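Unit 5: Costing a Two-Arm Bench Cell
Course handout, revised 5th April

Scope. The unit covers the purchase plan for a small handling cell: two arms on a shared base rail, a table, grippers, wrist cameras and the parts needed to run them. The work piece is a boxed phone and the phone itself. The Drudum and Mindum cost sheets are used throughout.

Start from the task, then price the arm. A box and a bare handset put different demands on the finger pads, and pads are a wear item. Drudum lists them under spares; Mindum lists them under tooling. Pick one heading and keep to it for both bids, or the totals will not compare.

Note which items in the work area would need a line of their own on the order.

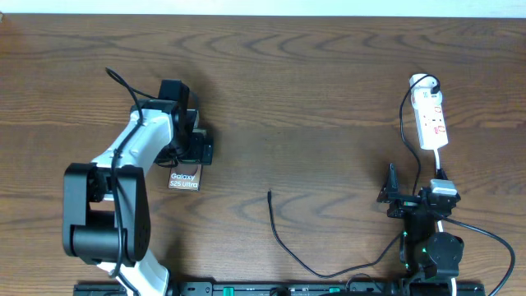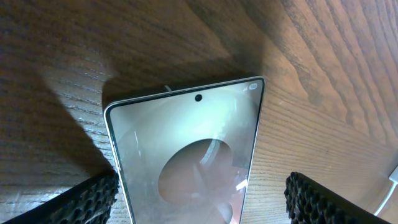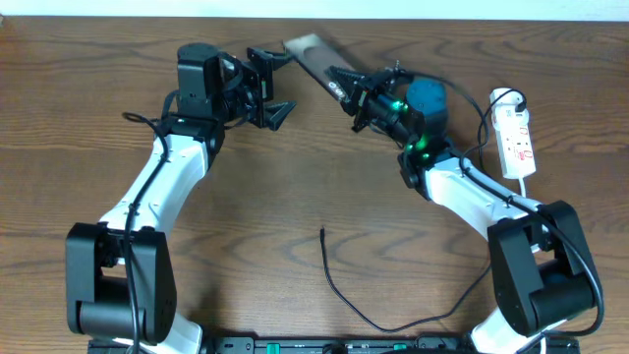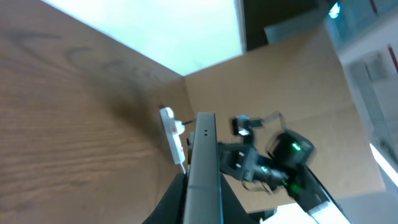 Fig. 5.1. Phone handling and the bench. The first view has the boxed phone in the left gripper, the second the phone face up on the table.

Lines most often left out of student budgets:

Power. Count outlets per arm, per camera and per controller, then add 2 spare. Enter the strip and its cord as separate parts.
Cable. Measure along the arm at full reach, with slack at each joint – catalog lengths assume a straight run.
Finger pads. Allow 12 sets for the first year.
Test pieces. Phones get scratched. Budget for used units, and keep the retail boxes.
Floor space. Include shelving and room for packing material.

The Lunde worksheet sets a ceiling of 500 for small parts, in the currency of the bid. Anything above it goes to the capital sheet.

Lead time. Drorora quotes 38 days from order to delivery. For a cell that must run in September, work back from the first day of use and leave time for mounting and calibration.

Exercise. Fill in the Lunde worksheet for one cell, then for a second cell sharing the same spares. State which lines double and which do not. Hand in both sheets with the supplier quotes attached.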